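## 4. Recording your first demonstrations

By now you've got the Skavano grippers charged, the Emell recorder is showing a green status line, and you've read section 3 (please read section 3, I wrote most of it after losing a whole afternoon of data). This section gets you from "everything is plugged in" to a set of demonstrations you can train a policy on. It's how we collected the set behind our July result, 224 demos in all, and I've tried to write down the boring bits too.

The method in one paragraph: you hold the grippers in your own hands and do the task yourself. The cameras on the grippers record what a robot's wrist cameras would see later, and the head view ties the two hands together. There's no robot arm involved until section 6, so you can relax and concentrate on moving nicely.

### 4.1 Check the wrist view

1. Pick up one gripper and open the fingers all the way.
2. Hold it low over the work surface, tilted forward a bit, the way you would just before reaching for something.
3. Open the live preview in Emell and look for both fingers. You want one on each side with plenty of surface showing between them.
4. Squeeze the fingers shut, then open them again. They should come back to the same spot in the preview every time.
5. Do the same with the other gripper.

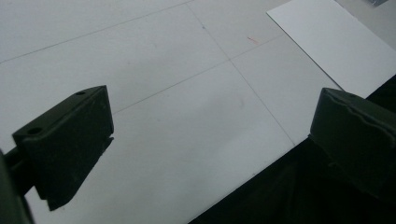
If a finger comes back in a different place, check its screws and go through step 4 again. I check mine every morning now. A finger that has wandered a little won't ruin one demo, but it quietly teaches the policy two different ideas of where "closed" is, and you only find out after training. Ask me how I know!

> **Note:** Leave the exposure on manual. On auto, the picture gets brighter and darker as you move between a pale surface and a dark object, and our early policies seemed to pay far more attention to that than to the task.

### 4.2 Give the tracker something to hold on to

Plerix works out where each gripper is by following small features from one moment to the next. A perfectly plain white surface is pretty much its worst nightmare, so a bit of visual clutter is your friend. Seams, corners, the edge of a sheet of paper, a little stray mark you'd normally wipe away: all of it helps.

1. Set the gripper low over the surface with the fingers open.
2. Turn on the feature overlay (press **F** in the preview).
3. Wait for the count in the corner to settle. I like to see at least 40.
4. Move slowly sideways across the whole area you plan to use, and watch for places where the count drops.
5. If you find a dead spot, lay some paper near it and sweep again. 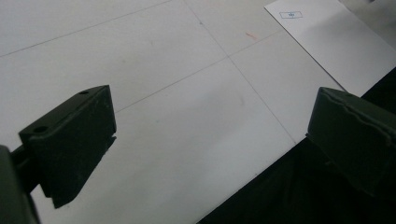 Once you're happy with the sweep, don't move anything that isn't part of the task. Plerix builds its map on that first pass and it will trust the paper to stay put. Bumping a sheet halfway through a session gives you a little jump in the path, and those jumps are miserable to clean up by hand. I tape mine down at the corners.

> **Caution:** Don't rest the fingertips on the surface and drag them during the sweep. It scuffs the fingers, and the vibration confuses the motion sensor for a good few seconds afterward.

### 4.3 Line up the head view

1. Put the head camera on and stand where you'll stand for the whole session.
2. Look at the middle of the board. Both rails should be in view, along with the near part of the table.
3. Bring both grippers in from the sides and hold them over the board.
4. Run each cable away from the board, back toward your own side, and leave enough slack to reach the far edge.
5. Press **Sync** in Emell, then close both grippers together 4 times.
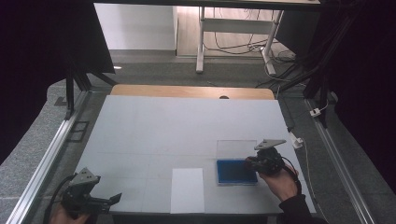 *Head view with both grippers in the frame. The blue tray and clear lid are on the right side.*

The closing trick in step 5 is how we match the clocks. Emell looks for the same burst of finger motion in every stream and shifts them until they agree. Close them briskly, like you mean it, because slow sleepy squeezes give it nothing sharp to match.

### 4.4 Record

1. Name the session and pick the task from the list. If it isn't in the list, add it under **Na** (that's our short name for "new action", sorry, it stuck).
2. Start with both grippers open and still. Count to two in your head.
3. Press the pedal and do the task once, at a calm, steady speed.
4. Finish with both grippers open and still again, then press the pedal.
5. Put the objects back somewhere a little different and go again.

Keep the demos where you fumbled and then recovered. We threw ours out at first, and the policy froze up the moment a grasp slipped. With the recoveries back in, it mostly tried again like a sensible person. Do delete anything where you stopped to scratch your nose or your phone rang.

If Emell shows a yellow line next to a demo, one of the streams dropped out for a moment. You can still keep it, but tag it **partial** so it gets skipped when you export in section 5.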